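Print this page | E-mail this page

Why does my policy ace one kitchen and flunk the rest?

Onville_Grad
I trained a two-arm policy in simulation on 200 demos, all in one kitchen. It succeeds 60 percent of the time there and 7 percent in kitchens it hasn't met. The Flenurden paper claims randomizing layouts fixes this. Does it, or does it just fix the paper?

Berhanu Zeleke
Some of each. We repeated it with 433 layouts and the gap shrank, mostly for reaching. Grasping stayed bad — spoons remain undefeated. Randomize the camera tilt too. Ours was level in training, and any lean at test time sent the arms off to do something private. We now render views like this one, sliding door, lattice and all, and score each tilt separately.
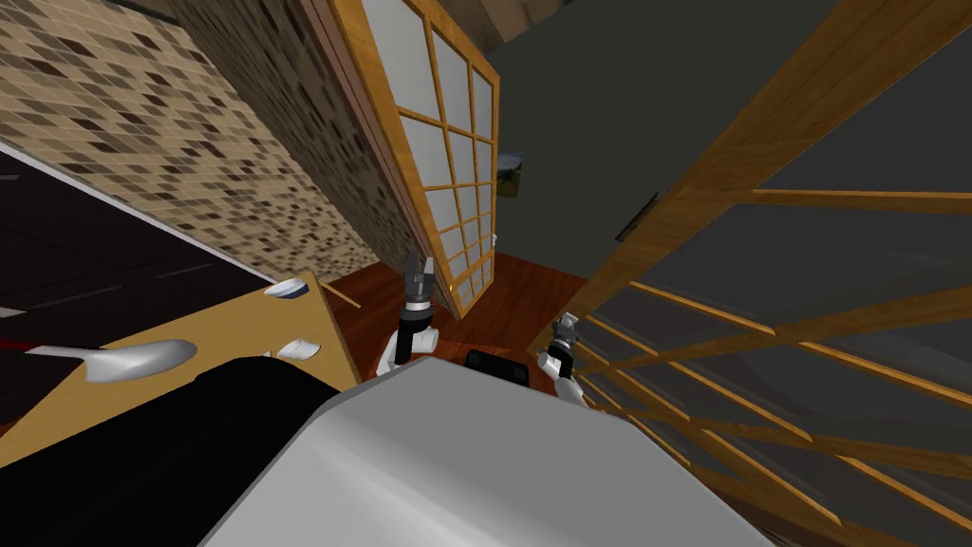 Pellegrini
I'd be careful crediting the tilt. If you changed layouts and camera together, you can't say which one helped. Hold the layouts fixed, run it again, and report every seed, including the embarrassing ones.

bilter_fan
just use more demos

1 Aug 2022

Print | E-mail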